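Cleaning and Resetting a Utensil Holder on a Small Kitchen Table

Posted 1 Mar 2022 by Nesma Mahrous
Filed under: Kitchen, Storage

A countertop or table holder for chopsticks, forks and spoons collects water at the bottom and dust at the rim. The procedure covers emptying, washing, drying and refilling, plus the tablecloth under it.

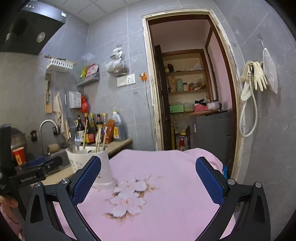 What you need

Dish soap
White vinegar, 5% acidity
Bottle brush with a head narrower than the holder
Sponge
Two dry dish towels, lint-free if available
A flat tray or a clean section of counter for sorting
Food-grade mineral oil (only for unfinished wood)

Working time is 20 minutes. Drying time is separate and depends on the wood. Start in the morning if the utensils are needed for dinner.

Step 1. Empty the holder

Lift the utensils out in small bunches, gripping them below the tips and tines. Lay them on a towel in two groups, metal and wood. Do not tip the holder over the table. Residue at the bottom will come out with the utensils and stain the cloth.

If a stick will not come free, run an inch of warm water into the holder and wait a few minutes. Dried starch softens quickly.

Step 2. Inspect the wood

Roll each chopstick across a flat surface. A warped one wobbles and should be set aside. Check the lower third for black specks, splits and raised grain. Discard any stick with a split that catches a fingernail, or with specks that remain after washing. Match the rest into pairs by length and taper. Odd sticks can be kept for stirring or for cleaning out drain slots.

Long wooden spoons and turners get the same check, including the end of the handle.

Step 3. Wash the metal

Wash forks and spoons in hot soapy water. Work the sponge between the tines from both sides. Rinse and dry immediately with a towel. Air drying leaves mineral spots in hard-water areas.

Step 4. Wash the wood

Use warm water and a small amount of soap. Rub each stick lengthwise, with the grain, and rinse under the faucet. Total contact with water should stay under one minute per bunch. Do not soak, and do not use the dishwasher on unfinished wood.

Step 5. Clean the holder

1. Rinse out loose residue.
2. Fill with a mixture of 2 parts warm water to 1 part vinegar. Leave for 7 minutes.
3. Scrub the inside wall, then the seam where the wall meets the base.
4. Scrub the underside of the rim. On wide-rimmed holders this is the dirtiest part.
5. Rinse and invert on a rack.

If the holder has drain holes, clear each one with a toothpick. For a holder with a solid base, cut a disk of paper towel to fit the bottom and replace it weekly.

Step 6. Dry

Stand the wooden utensils upright in a dry glass, tips up, away from the stove. Turn them once after an hour. Thicker utensils can take up to 3 hours. The wood is ready when the ends feel the same temperature as the middle. Wood that feels cool at the end is still holding water.

Oil unfinished wood at this point if it looks pale or rough. Apply a thin coat, wait overnight, wipe off the excess.

Step 7. Clean and reset the tablecloth

Shake a fabric cloth outdoors and wash it according to its label. Wipe a coated cloth with a damp sponge and dry it, including the underside. Wipe the table before putting the cloth back.

Lay the cloth from the back edge forward and smooth toward the corners. Check the corners last. A bunched fold near the edge gets caught on sleeves and will pull the holder with it.

Step 8. Refill

Place the holder at the back of the table. Put spoons and forks on one side and chopsticks on the other. Tines and tips face up so that they stay clear of any moisture at the base. Handle a full holder by the body, not the rim.

Leave enough slack that the utensils move freely. If they bind when you pull one out, move the surplus to a drawer or to a wall basket.

Schedule

Holder: weekly
Wood inspection: monthly
Vinegar soak: monthly, or when there is an odor
Oil: every 2 months for unfinished wood

Troubleshooting

Holder tips over: too many long utensils on one side. Redistribute, or move the longest pieces out.

Sour smell after washing: wood went back damp. Repeat steps 4 and 6.

White film on forks: mineral deposit. Wipe with vinegar, rinse, towel dry.

Sticky chopsticks: too much oil. Wash once with soap and dry again.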